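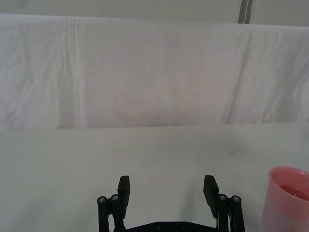 工单 53:白色背景布折痕去不掉,布面发紫,布与桌面交界处有阴影

状态:已解决(遗留一项,见末尾)
分类:拍摄间 / 背景与台面
地点:Pasa 拍摄间,靠墙的桌位
涉及物品:Prultier 白色背景布、Sostodo 横杆支架、浅灰白色桌面
优先级:普通
提交方:目录组
处理方:场地维护

问题描述

背景布挂好以后不平整。左侧有一道很明显的竖向折痕,从布的上沿一直到下沿,折痕处是两条平行凸起的棱。右侧另有一道斜的折线,从右上往中间偏右的下方走,带一点阴影。两道折痕之间的布面还有不规则的小皱,最左边有波浪形的皱。

另外还有四点:
一、布的上沿左高右低,墙面在布的上方露出一条浅灰色。
二、布的暗部偏淡紫灰,和旧布不一样,旧布是中性白。
三、布的下沿与桌面交界的地方有一道淡淡的阴影,左半边比较明显。
四、桌面左侧有一个很小的黑点,中间偏右、靠近布下沿的位置有一块发灰的污迹。

目录组需要布面和桌面看起来是连着的一片白。现在后期要逐张修,左侧那道竖折痕最费时间,尤其是浅色商品放在它前面的时候,轮廓容易和折痕混在一起。

补充信息(提交方填写)

布是上个月从 Kyriakidis 订的,到货时叠成方块装在塑料袋里,拆开直接挂了,没有熨,也没有洗。旧布收在储物柜下层,边上有一处烫坏的黄印,不能再用。桌面每天收工时用干布擦一遍。灯位没有动过,还是两侧柔光加顶部一盏。

期望结果:折痕在正常拍摄距离下看不出来,上沿放平,交界处阴影减淡,桌面干净。

处理记录

记录一:确认问题

到现场看过,与描述一致。先把几个问题分开,不放在一起处理,否则改完以后分不清是哪一步起的作用。顺序定为:桌面污迹、上沿高低、折痕、颜色、交界处阴影。

确认布的标签:棉涤混纺,可中温熨烫,不可漂白,不可烘干。标签缝在侧边下角的背面,以后要查可以直接翻那里。

记录二:桌面黑点和灰色污迹

先用微湿的超细纤维布擦。黑点一擦就掉,应为落上去的碎屑。灰色污迹擦了两遍变淡,但没有完全去掉。改用稀释的中性清洁剂,喷在布上再擦,不直接往桌面喷,避免液体流到背景布下沿。停留片刻后擦拭,污迹消失,随后用清水布过一遍,再用干布收干。

没有使用去污海绵。去污海绵会把桌面磨出一块亮斑,在侧光下比污迹还显眼,隔壁桌位有过一次。

用手电贴着桌面照,没有发现划痕。此项关闭。

记录三:上沿左高右低

先怀疑支架横杆不平。把水平尺放在横杆上,气泡居中,横杆没有问题。再看布,右侧几只夹子夹得比较靠上,留在横杆上的布少,中间受力后往下坠,右边整体就低了。

处理方法:把夹子全部取下,布重新搭过横杆,背后留出的余量左右量成一样,都是 40 厘米,然后从中间往两边夹。夹子间距尽量均匀,两端各多加一只。

重挂后上沿平直。墙面露出的那一条还在,左右宽度一致。问过目录组,裁切时本来就会裁掉上面这一段,不需要处理。如果以后要拍高的商品,把横杆升一档即可。

顺带检查了支架的锁紧旋钮,右侧一只有点松,已拧紧。拧的时候要扶住横杆,松开太多会整根滑下来。

记录四:折痕,第一次尝试(无效)

用喷壶在布面上均匀喷水,下沿加夹子坠着,放置过夜。第二天上午查看,中间的小皱基本没有了,最左边的波浪皱减轻,竖折痕和斜折痕没有明显变化。

原因判断:这两道是出厂叠放时压出来的硬折,光靠水分和自重拉不开。竖折痕处布是来回折过的,所以出现两条棱,比斜的那道更难处理。

记录五:折痕,第二次尝试(部分有效)

用挂烫机在挂着的状态下处理,从上往下走,背面托一块隔热手套。斜折线处理一遍后变浅,第二遍后正面看不出来。竖折痕变软了,但两条棱还在,灯从侧面打过来仍有一道细影。

注意两点。第一,挂烫机刚开机时会喷水滴,先对着地上的毛巾喷一会儿再上布,否则会留水印。第二,不要在桌子上方操作,冷凝水会滴到桌面。这次是把支架往外拉开以后做的,做完再推回原位,地上贴了胶带标记支架脚的位置。

记录六:折痕,第三次尝试(有效)

把布取下来,铺在熨衣板上,从背面熨。步骤如下,以后同类问题照此处理:

先在折痕处喷水,让水渗进去,等到摸着潮而不滴水。
布的背面朝上,上面垫一层干净的薄棉布。
熨斗调到中温,带蒸汽,压住折痕停一下再移开,不要来回拖。拖动会把折痕推歪,形成新的皱。
每压完一段,趁热用手掌抹平,等凉了再移到下一段。
全部做完后翻到正面检查,仍有棱的地方重复一次。
熨好的布不要叠,直接搭到横杆上。

竖折痕重复了 3 次才平。熨完挂回去,下沿加夹子,静置到下午再看,两条棱没有再出现。正面看布面平整,侧面看仍有极轻微的一道,目录组试拍后确认不影响使用。

旧布的黄印就是没有垫布、温度过高造成的,所以垫布这一步不能省。垫布已经洗净,放在熨衣板下面的篮子里。

记录七:布面暗部偏淡紫灰

先排除灯。把灰卡放在布前,按灰卡做自定义白平衡,灰卡恢复中性,布的亮部是柔和的米白,暗部仍偏一点紫灰。再把旧布没有烫坏的一角挂在旁边对比,同样光线下旧布没有这个现象。说明是布本身的问题,不是灯或白平衡。

向 Kyriakidis 发消息询问。对方回复:这一批白布加了增白处理,受紫外成分影响,暗部会显冷,洗过几次后会减弱;如不能接受,可换同尺寸的无增白款,需要补差价。

和目录组商量后先不换。理由是商品图最后都会把背景提亮,暗部的偏色在提亮以后看不到。需要保留阴影的那一类图,目前数量不多,可以在后期单独降一点紫色。

折痕处理完以后再看,偏色也比原来轻,因为布上有阴影的地方少了。颜色本身没有改变。

记录八:布与桌面交界处的阴影

布的下沿是直接垂到桌子后面的,布和桌面各是一个平面,中间没有过渡,所以出现一条直线和一道影子。左半边更明显,是左边的布离桌沿稍远,留了一条缝。

试过三种办法。

把桌子往后推,让桌沿贴住布。缝没有了,影子变窄,直线还在。推得太紧会把布顶出鼓包,以桌沿刚碰到布为准。

把布放长,铺到桌面上形成弧形。过渡最自然,直线完全消失,但是占掉了桌面的大部分,商品直接放在布上,重的会压出坑,而且目录组有一部分图必须拍到硬桌面。只适合小件。

在桌子左后方加一块白色反光板,把光补到交界处。影子明显变淡,直线仍能看出来,提亮后基本融在一起。

最后采用第一种加第三种,桌沿贴布,左后方放反光板。反光板不够稳,用沙袋压住底脚。需要弧形背景的小件单独安排时段,拍完把布收回到桌后。

记录九:试拍确认

目录组用一只白色瓷杯和一只深色布袋各拍一组。白瓷杯是之前最难修的。反馈如下:左侧竖折痕不可见,右侧斜折线不可见,交界处的影子在接受范围内,桌面没有污点。后期不再需要逐张修背景,只做统一提亮。

预算说明:本次没有采购新布。反光板和沙袋都是库房已有的。挂烫机是公用物品,用完已经倒空水箱放回。若改换无增白布,连同差价和运费要 3,000 元,这笔钱本月没有列,暂不申请。

后续要求

背景布今后一律卷起来存放,不折叠。卷的时候正面朝外,卷在硬纸筒上,外面套塑料套,横放在储物柜上层。纸筒比布宽一点,两头不会压皱。新到的布拆封后先从背面熨一遍再挂,不要带着出厂折痕直接用。

每次挂布后检查横杆是否水平,两侧余量是否相同。桌面开拍前先用微湿的布擦,再用干布擦,只用干布擦不掉油性的印子。

手上有护手霜或者刚吃过东西的,先洗手再碰布。

评论

目录组:竖折痕今天又看了一遍,没有返回来。能不能把熨布的步骤打印一份贴在熨衣板旁边?

场地维护:已打印,贴在熨衣板支脚旁的墙上。垫布的位置也写上去了。

目录组:收到。另外支架脚的胶带有一段翘起来了,拖地时刮的。

场地维护:已换成布基胶带,位置没有变。

目录组:下周要拍一批小瓶子,想用弧形背景,大概占一个下午。

场地维护:可以。拍之前把布放下来,下沿用胶带固定在桌子前沿的下面,不要贴在桌面上。拍完当场收回去,别压着过夜。

遗留事项

布面暗部偏色未处理,待洗过以后再对比一次。洗的时候用冷水和中性洗涤剂,不用柔顺剂,挂着晾干,半干时取下来从背面熨。对比结果写在本工单下面,不另开新单。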